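# About Treddale Song School

Treddale Song School teaches singing and songwriting to adults and to children from the age of 11. We started with one teacher and a second-hand piano and now have 32 weekly students. 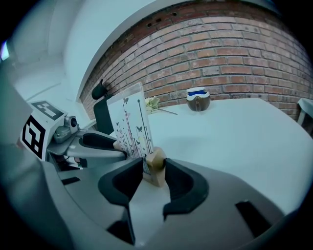

*Butterfly card in its stand, brick wall behind.*

The school was set up by Gladys Ñahui, who had spent years playing in hotel bands and wanted to work nearer home. She still takes most of the one-to-one lessons. The Tuesday songwriting group grew out of a conversation between two of her students who both had half-finished songs and no idea how to end them.

We teach older popular songs as well as new ones – show tunes, folk ballads, jazz standards, a good deal of 1960s pop. Students learn the tune and the words first, usually without a backing track. After that we look at how the song is put together: where the title falls, how long the bridge is, what the chords do under the last line. Reading music is useful but you don't need it to join.

## Lessons and groups

Individual lessons last 45 minutes. The songwriting group meets in the evening and has room for eight. Members bring a verse or a whole song, play it, and take comments. You can sit in once before you decide.

The Fuentealba Singers are our mixed choir. They sing in three and four parts and give two concerts a year, one of them in April. New tenors are always welcome.

## The song library

We keep 505 songbooks and folders of sheet music, including 200 that came from Gramberg, the music shop on Mill Street, when it closed. Students may borrow two items at a time. Please use a pencil if you mark them, and rub it out before you bring them back.

Recordings of student songs are made in the back room and put out once a year on a small collection called Zurby. Everyone who has finished a song can have one track on it.

## Getting in touch

The office is open in the afternoons in term time. If you ring during a lesson, leave a message and we will call back the same day – or the next morning if it's a choir night. Fees are the same for all styles and levels, and are paid by the half term.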